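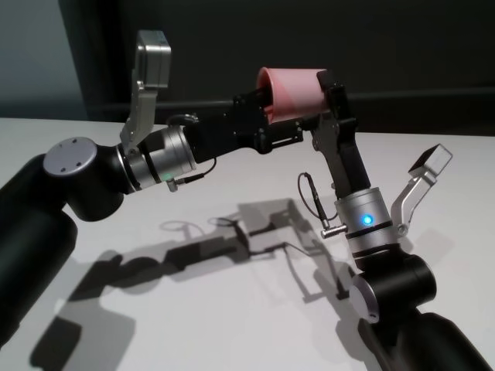

So, weiter mit Teil drei, der Zimmerkategorie. Letztes Mal bin ich ja beim Thema Kontingente steckengeblieben, deshalb hole ich kurz nach: Ein Kontingent ist eine feste Zahl von Zimmern, die das Hotel für euren Veranstalter blockt, bis zum Verfallsdatum (Release). Danach gehen nicht verkaufte Zimmer zurück ans Haus. Denkt euch einen rosa Becher auf einem weißen Tisch, und von zwei Seiten wird danach gegriffen: links der Veranstalter, rechts der freie Verkauf des Hotels. Bis zum Release gehört der Becher euch, danach kriegt ihn, wer schneller ist!

Mein Lieblingsfall ist immer noch das Hotel Zelton. 61 Zimmer, davon 16 im Kontingent bei Munico, Release 14 Tage vor Anreise. Ich war im September selbst dort (herrliches Frühstück, furchtbarer Aufzug) und habe mir an der Rezeption die Belegungsliste zeigen lassen. 58 Zimmer waren verkauft, und trotzdem lagen drei aus dem Kontingent brach, weil die Rückmeldung zu spät kam. Sehr ärgerlich für beide Seiten.

Bitte bis zur nächsten Sitzung:
Vertrag Cernex lesen, vor allem den Absatz zur Stornostaffel. Unterschied zwischen Festkontingent und Abrufkontingent in eigenen Worten aufschreiben, eine halbe Seite reicht mir. Wer mag, rechnet die Gruppe Jiang durch: Gesamtpreis 3.176 Euro, Storno zehn Tage vor Anreise.

Die Lösung besprechen wir gleich um 9 Uhr, Taschenrechner mitbringen.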